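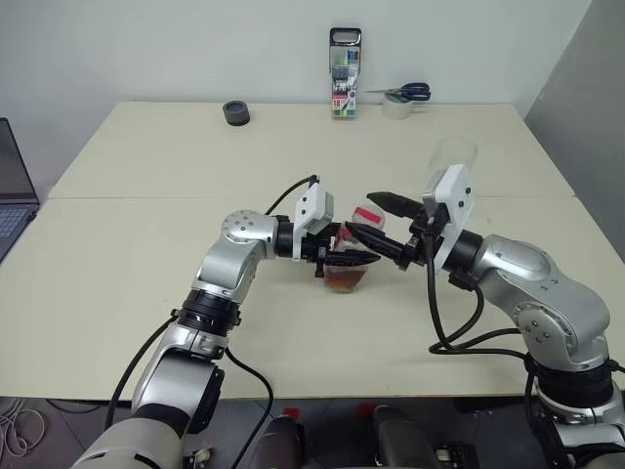
The two arms at the Nostwood site close in on a cup during a practice run.

17 February 2022
By Kenji Hutchins

Staff at Holub's drinks testing rooms in Nostwood have two new workmates this winter, and they are a pair of arms. The firm has put in a two-armed robot to take over the most tiresome part of the day, which is moving small cups of tea and cordial from one bench to the next so they can be checked for colour and taste.

On a busy day the site gets through 264 cups. Until now every one was picked up, carried and set down by hand, and people on the early shift will tell you what that does to your wrists by lunchtime. The new set-up, named Kisura by the staff after a vote in the canteen, is still in its practice room, and it is a treat to watch. Getting two grippers to settle either side of a light little cup is fiddly work (try it yourself with two pairs of kitchen tongs!) and the arms have to come in from opposite sides without bumping each other or the drink.

The teaching is being done by the bench staff themselves. Five of them have swapped part of their week for time with the robot, setting out cups, putting them in awkward spots and noting down each try. They passed their 777th try last week and marked it with doughnuts.

The change for people on the floor is a real one. Nine in the morning used to mean an hour of carrying. Once the arms move over to the main benches in March, that hour goes to tasting and writing up, the part of the job most of them came for in the first place. Two staff who had been on lighter duties with sore shoulders have already asked to come back to the testing team, and both have been told yes. Holub says no jobs are going, and the early shift will start half an hour later, which got the biggest cheer of the lot when it was read out.

There are a few grumbles. The practice room was where people ate their sandwiches, and a new spot has yet to be found. Some of the longer-serving tasters also worry that they will miss the chat that goes on while cups are being carried about, so the morning break is being made ten minutes longer to make up for it.

I was let in for an afternoon and could have stayed until closing. Every cup that stays upright gets a small "yes" from whoever is nearest, and I caught myself joining in. It is lovely to see people so keen on a machine that they are helping to shape.

Holub's sister site at Solmont will get its own pair of arms if the March move goes well. Staff there have been invited over to Nostwood to have a go, and the sign-up sheet is at the front desk.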